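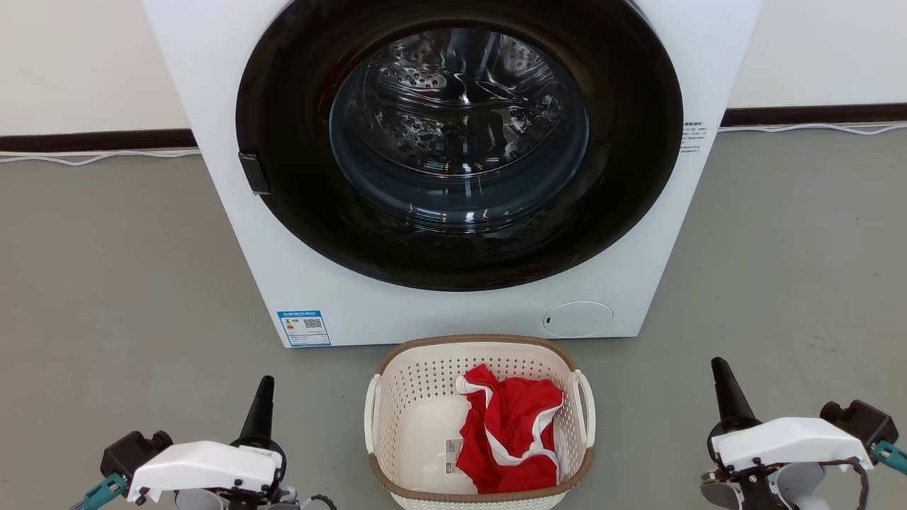 The Case for Billing Shared Utilities by Time of Use

Most small apartment buildings divide the cost of common electricity by floor area. The method is simple, stable, and wrong in a way that can be measured. I managed the accounts for Stulo, a building of 10 units on the edge of Eltatham, and I no longer think floor area should appear in the formula at all.

Floor area was adopted as a proxy. It stands in for occupancy, which stands in for consumption. Each substitution adds error. A couple in a large unit who work away from home pay more toward the common meter than a family of 4 in a small one. In our ledger the largest unit paid 3 times the share of the smallest, and no record we kept could justify the ratio. 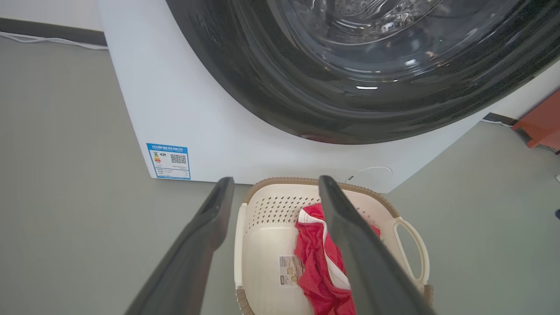
The usual objection is that submetering costs more than it recovers. That was true when a meter had to be read by hand. The current type reports on its own and fits in the existing panel. Tariq Usmani, who did the electrical survey for us, put the labor at 2 visits, one to install and one to verify. The cost should be spread over the life of the panel, and most objectors charge it to the first year.

A stronger objection concerns load timing. A submeter that records only totals treats a kilowatt-hour at 6 p.m. the same as one at 3 a.m. If the building pays a peak rate, this moves the cost of evening use onto people who avoid it. Mathis Brunet raised the point at Jasovside, where totals were metered and peak charges were still split evenly. The bills there became more detailed and no fairer. Interval data is needed, and the interval should match the one the supplier bills on. 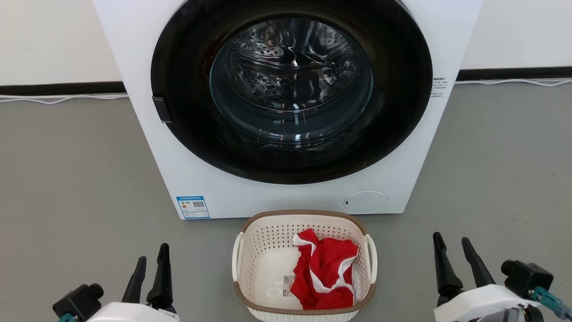 Rates also have to be legible. Jasovside tried 4 price bands and residents ignored them. I would use 2, with the changeover at the same hour all year. Some precision is lost. In exchange, a tenant can remember the schedule and decide when to run a heavy load without looking anything up.

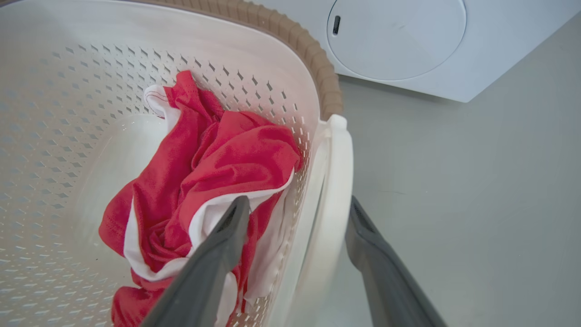 Page last changed: August

One cost should stay out of the meter entirely. Stair lighting, the entry system, and the sump pump run whether anyone is home or not, and they belong in a flat charge per unit. Mariama Yakubu has argued that even these should follow occupancy. I disagree. A vacant unit still needs a lit stairway and a dry basement, and its owner benefits from both.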